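Section 3. Wall Shelf Bracket Kit, mounting and first load

Read the whole section before you drill. Kit fits drywall on studs, brick, and block. Not for tile, see Drulteck sheet for tile.

You need: drill, level, pencil, stud finder, 5 mm bit for pilot holes. Masonry bit if brick. Second person for the long rail.

3.1 Marking out

1. Pick the height. Measure up from the floor at both ends, floors are not always flat so check with the level too.
2. Run the stud finder along the line. Mark both edges of each stud, then the middle.
3. Hold the rail up to the marks. Holes should land on the stud centers. If they dont, slide the rail sideways until at least 3 do.
4. Pencil through the holes. Take the rail down.

CAUTION: Pipes and wires. Never drill straight above or below an outlet or a switch. Turn off the breaker for that wall first.

3.2 Fixing the rail

1. Drill pilot holes at the marks. Straight in, no wobble.
2. Brick or block only: push in the gray plugs until flush. Tap with a hammer if tight.
3. Start the center screw. Leave it a little loose.
4. Level the rail, then put in the outer screws.
5. Tighten everything by hand. A driver on full power strips the heads, Bongani Van Wyk in the Mtshali store swaps out stripped screws for free but you have to bring the old ones.

Note: pale walls show pencil. Use a light line and a soft eraser after, not a wet cloth. 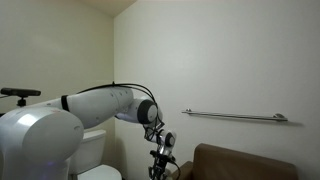 Page 25

3.3 Hanging the brackets

1. Hook the top lug into the rail slot, tilt down, push until it clicks.
2. Pull forward gently. If it comes out it was not in.
3. Space brackets no more than 900 mm apart. Closer for books.
4. Lay the board on. Overhang the same both sides.
5. Screw up through the bracket into the board. Short screws only!! The long ones come through the top.

CAUTION: Do not stand or lean on the shelf. Do not hang anything off the front edge.

3.4 First load

1. Start with light stuff. Heavy items go over the brackets, not between.
2. Leave it overnight, then check the level again.
3. Re-tighten the rail screws once. After that check them every November or whenever you do the smoke alarms.

Note: board sags in the middle = add a bracket. Extra brackets are sold singly, part name Niso short or Niso long. The older Wumton brackets look the same but the lug is to thick and will not seat.

Missing parts: check the small bag taped inside the lid first. Then email Dineo Pillay with the number off the carton label. Orders in by noon Friday go out the same day.

Drulteck Home Fittings | Parts and returns: ask for Dineo Pillay | Copyright Drulteck, all rights reserved | Back to top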